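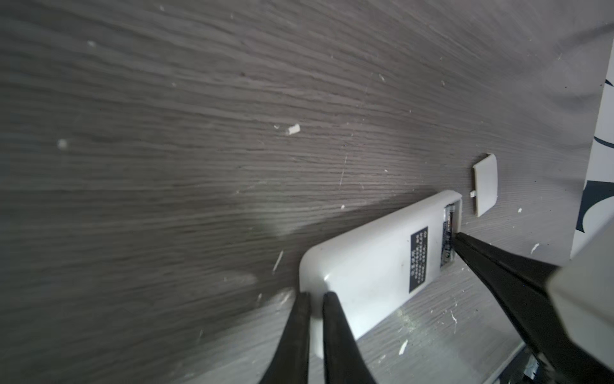

Plarkdale Community Choir - Minutes of the July Meeting

Held in the rehearsal room, 7:30 pm. Rosário Fonseca in the chair.

1. Last minutes
Agreed, with one fix: the spring concert was at Zeltunport, not Arruda.

2. Summer concert
What a night! We sold 212 tickets, our best ever, and the altos finally got the applause they deserve after the river song. Rosário thanked everyone who stayed to stack chairs. The second half ran long, and next time we'll drop one encore (the sopranos would like it noted that it won't be theirs).

3. Fall program
Lots of lovely ideas here. We settled on the two sea songs, the Hinon lullaby and a new setting of the harvest hymn - the tenors tried the first page on the spot and it sounded great already. Scores to be handed out at the first rehearsal in September. Please bring a pencil.

4. Trip to Arruda
The choir there has invited us to sing with them, and everybody is keen. The bus costs $1000 for the day. We have seats left, so families are welcome at $12 each. Names on the sheet by the end of the month.

5. Room matters
Small batteries are on the shopping list again, along with tea and paper cups. The piano will be tuned before we come back. Windows to be shut by whoever leaves last.

6. New singers
4 people are joining us in the fall, two of them basses! Warm welcome to all. Each will be paired with an older member for the first few weeks.

7. Any other business
The lost green scarf is still on the hook by the door.

Meeting closed at 8:50 pm, followed by cake.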